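Search patterns, yarns, posts
Go

Finished Item Check: Hand-Knit and Sewn Goods Before Gifting or Sale

Checklist used for the Bruvetia guild table, revised in January. Work in daylight or under a good lamp. Mark each line pass, repair or hold. Comments are from the last round of checks.

1. Stitch count and gauge
Measure the gauge over four inches, in two places, after blocking. Compare with the pattern card.
Comment: The Ponce shawl came out at 298 stitches on the final row. The card calls for 298. Pass.

2. Dropped or split stitches
Stretch the fabric lightly over a dark cloth. Look at the first ten rows above any cuff or heel.
Comment: One split stitch on the Walter socks, left foot, gusset side. Duplicate stitched over it. Pass after repair.

3. Yarn ends
Ends woven in at least two inches, in two directions. Superwash yarns need three. No knots on the sole of a sock.
Comment: Two ends on the Esdale cardigan were woven in one direction only and had begun to work loose. Hold.

4. Seams on sewn and stuffed items
Pull each seam gently from both sides. Check for gaps, skipped stitches and raw fiber at the seam line. Trim loose threads to 1/8 inch – never pull them. Fraying that reaches the stitch line goes back for a second row of stitching.

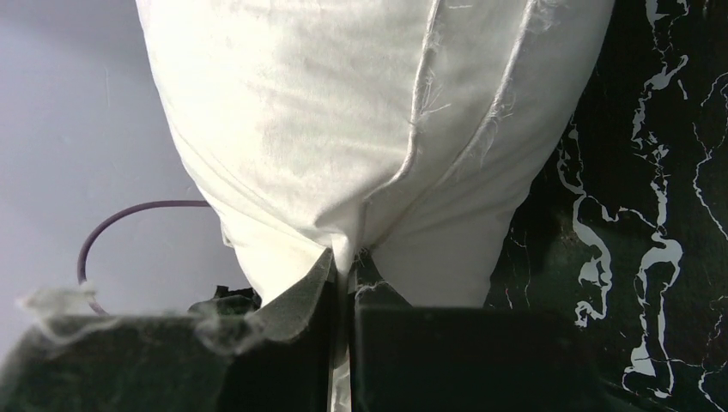 5. Buttons and closures
Tug each button straight out, then sideways. Shank length should match the thickness of the button band.
Comment: Third button on the Esdale cardigan sits too tight. Resew at the same time as the ends.

6. Weight and yardage
Weigh the finished piece and the leftover yarn together. Record both on the tag.
Comment: Esdale cardigan 589 grams, leftover 80 grams. The Ponce shawl tag had no leftover weight and was returned to the maker.

7. Washing and colorfastness
Press a damp white cloth on the darkest section for one minute. Any transfer is a hold.
Comment: Faint blue transfer on the Walter socks. Soak and test again before tagging.

8. Care label
Fiber content, wash temperature and drying method. Handwritten labels are fine if the ink is waterproof.

244 shares
12 comments

Related posts
Blocking Wires or Pins
Reading a Ball Band
Three Ways to Close a Toe
Storing Wool Through the Summer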